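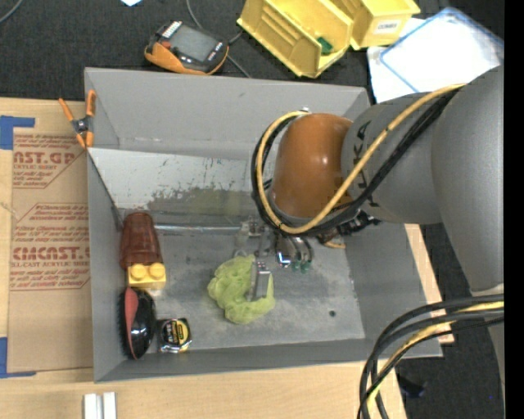

Do I follow the thing I love or stick with the thing I'm good at?

Posted in Work & Purpose, 2,541 views

I've worked in the accounts office at Heywood for years and I'm good at it, but what lights me up is teaching people to bake bread. I run 2 evening classes a month in Dunamside and I come home buzzing every single time! My family think it should stay a hobby. I keep reading that passionate people just go for it, and then I look at my mortgage. Has anyone made a change like this without turning their life upside down? How did you know it was time?

larkrise_reader
Oh, I love this, and please don't let the "just go for it" crowd make you feel you're being timid. You're already doing it twice a month! I moved from payroll to running a singing group for new parents, and I did it by going down to four days first (I asked for Thursday off and was amazed when they said yes). That one day told me more than all the books on my shelf. I found out I adored the sessions and hated chasing people for fees, so I got a simple booking page set up before I gave up anything else. Money was tight for the first winter and I did wobble in January, when hardly anyone signed up. Still going, still happy. Try filling a weekday class for a whole term and see how you feel at the end of it, tired or not. And write down what people say to you on the way out, because you'll want it on the bad days.

pip_in_baltivum
do it!!! life is short and bread is great

mossycoat
Lovely question. One thing I'd add is that your office skills come with you. When I started my sewing workshops the sewing was the easy bit, and it was knowing how to read a set of figures that kept me open. I'd put away 100 pounds a month from the classes now and not touch it, then use it for a second-hand oven or a hall deposit. Have a chat with your family too, with real sums in front of you. Mine came round as soon as they could see them. Pasetti do a free starter evening for people in your position, I went and met two women I still swap ideas with. Do come back and tell us how you get on!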